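Feb 8, 2022

Hukix has set out its equipment plan for the Brukton site, covering hand-held grippers, marker cubes, tables and the fixed arms that are due to follow. The plan is split into two orders so that data collection can continue while the arms are specified.

The first order is for 15 pairs of hand-held grippers from Athumani, with spare finger pads and cables. Each pair is used by one seated operator, who carries out household tasks at a table while the position of both grippers is recorded. The current budget allows 3,000 recorded hours before the pads are treated as a running cost – replacement sets have so far been charged to repairs, which made the true cost per hour hard to read.

Furniture is budgeted separately. Hukix is keeping to ordinary domestic items for the table tasks, and cloths, crockery and vases are bought locally out of petty cash. 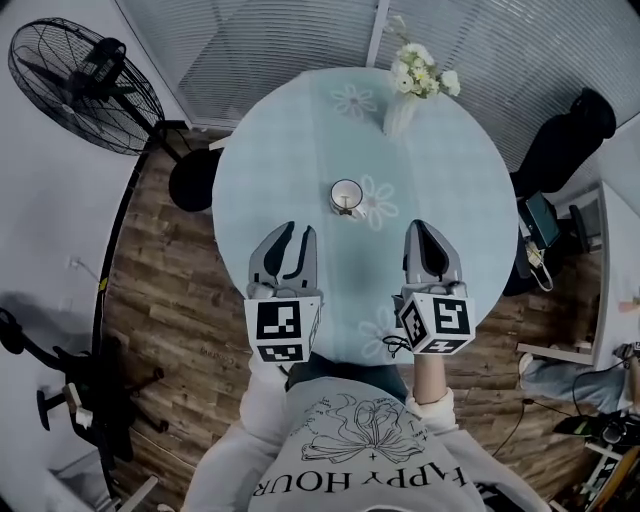
## Second order held until June

The fixed arms will not be ordered before June. Trado, which is supplying the mounting frames, has quoted for 3 stations, and the floor loading at Brukton has still to be checked against the weight of a frame with two arms fitted. Power is the other open item. The present circuits will carry the recording equipment and lighting but leave little margin for arm controllers.

Lead time on the arms is quoted at almost 125 days from deposit. Hukix has therefore asked for the deposit to be released in the same month as the order, with final payment on acceptance at the site.

Acceptance will be by a fixed list of table tasks, including lifting a mug by its handle and moving a vase without tipping it. The same list is already in use for operators with the hand-held grippers, so the two sets of results can be compared directly. Service cover for the first year is priced as an option and has not yet been taken up.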